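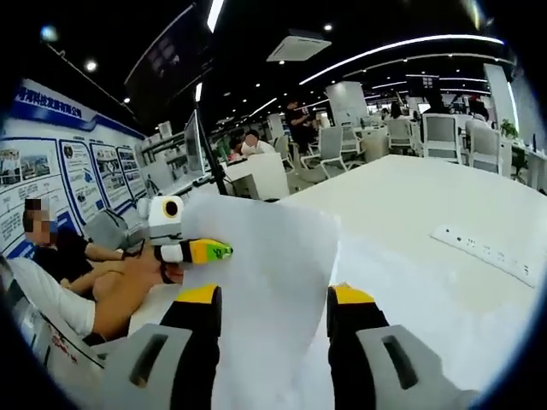

A sheet of paper, held up at the office.

08/06/2022

I spent the morning typing up water clarity readings from Lake Baumgart. There are 481 of them, all taken from the same dock with the same disk, and the oldest ones are in pencil.

Jadwiga Brzozowska started the log and kept it for 13 years before she handed it to me. Her handwriting is fine except for her sevens, which I keep reading as ones. I called her twice to check.

The water is murkier in late summer than it used to be. I can't say why from one dock. Runoff from the north road is my guess - Tetsuya Kamata thinks it's the carp. We're going to start taking phosphorus samples at 3 spots in November and see what the lab says.

I still have the Pikaris Creek pages to do. Those are in feet, so they'll need converting first.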